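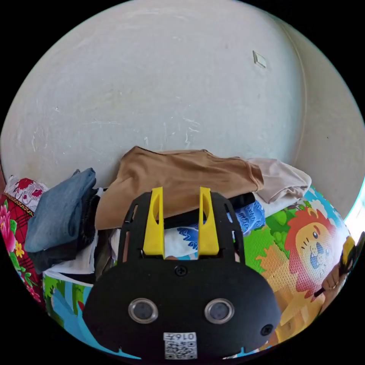
Household Laundry and Clothing Storage Project: Progress Report to the Cluvum Fund
2018-04-04
By Imelda Bañez

This report covers the second period of the grant. The first report dealt with recruitment and the home visits. The work since then has been on sorting and folding in homes where clean clothing is kept on the floor of a shared room for part of the day, often the same room where the children play. The final report is due in July.

1. Work completed

The project is working with 46 households in the Butt and Stido housing blocks. All have had a first visit. At that visit we record where clean clothing is put down when it comes off the line, how long it stays there, who folds it and where it goes afterward. No furniture is supplied until this record is finished.

The most common arrangement is a pile against a wall. Families use the wall as a backstop, which keeps the pile from spreading, and they choose a wall away from the door. Where there is a play mat, the pile usually goes on the mat, as the mat is wiped down often and is considered cleaner than the bare floor. We had planned to advise against this. After the visits we dropped that advice. The mat is a reasonable surface for folding, provided that the clothing is moved before the children need the space.

Piles are nearly always mixed. Jeans, thin shirts, printed cloths and belts or straps come in together and are put down together. Folding starts with the heavy items. Jeans and thick dark cloths get folded and stacked early, and the light, smooth garments are laid over the top and left for later. These light garments slide, and a stack that was made neatly has to be made again. Most of the refolding we recorded came from this one cause.

2. Sorting method

The method tested this period has two steps. Clothing is first split by weight into heavy and light. Each group is then folded and stacked on its own, with the widest pieces at the bottom. Straps, belts and other narrow items are taken out at the first step and hung up – they are otherwise lost in the middle of the pile and pull other pieces out with them when somebody finds them.

An earlier version split clothing by owner. It was slower in larger families and was given up after seven households had tried it. Several of those households went on splitting by owner at the putting-away stage, which works well enough, and the instruction sheet now allows for it.

Large printed cloths and bordered pieces remain a problem. They are too wide to fold on a lap and they catch on other items. Our present instruction is to fold them with a second person, or to hang them over a rail until the rest is finished. A one-person fold is being written up and will be tried in the next period.

3. Supplies

The Fund approved 300 shelf liners and a set of wall rails. The liners have been delivered by Wivitz and are in store. The rails arrived with the wrong fixings for plastered walls. Replacement fixings have been ordered at the supplier's cost. Until they come, households are using their own hooks or the back of a chair.

Walls in both blocks are plaster over brick, and many have old scuffs and scratches at low height. Rails will be set above this zone. They will also be kept clear of switch covers and of rounded wall corners, where the rail cannot sit flat. The fitter has been given a one-page note on this.

4. Problems

Visits took longer than planned. The budget assumed one hour per home and the visits ran closer to two when more than one adult took part. Later visits have been moved to the afternoon, when folding is usually under way and there is less to explain.

Attendance at the group session in the Stido block was poor. The session clashed with the school pickup. It will be run again at a different hour.

5. Next period

Rails will be fitted once the fixings are in. Every household will then have a second visit, using the same record form, so that the time clothing spends on the floor can be compared. The one-person fold for wide cloths will be tested in the Butt block first. No change to the budget is requested. The unspent part of the travel line will be carried forward to cover the longer visits.

Related items
First progress report: recruitment and home visits
Record form for clean clothing, with notes
Fitting note: rails on plastered walls
Cluvum Fund reporting dates

Comments

M.T.: Will the rails hold wet cloths, or only dry ones? Ours would be used for both.

Imelda Bañez: Dry only for now. The fixings are not rated for wet loads. I will ask the supplier.

stairwell_c: Splitting by weight works. My jeans stack stays up now. The shirts still don't.

R. from Butt block: Please put the new session time on the notice board as well as here.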